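Will Brouwer start on the left?

mjgoossens
Wenham say 2,689 turned up to see him score against Moreck. One decent half in December and he's undroppable? I don't buy it.
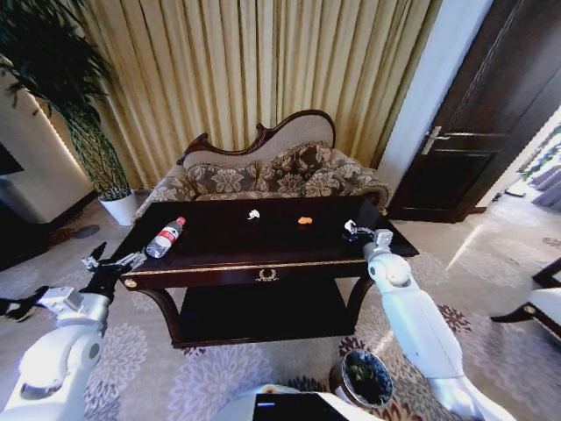
He's 23 and he still can't track back. Moreck's full-back had him on toast after the break.

nele_d
Harsh. He got 2 goals, who else is scoring?

mjgoossens
One was a deflection.

Schouten Ender
Deflections count. I'd still bench him away from home though.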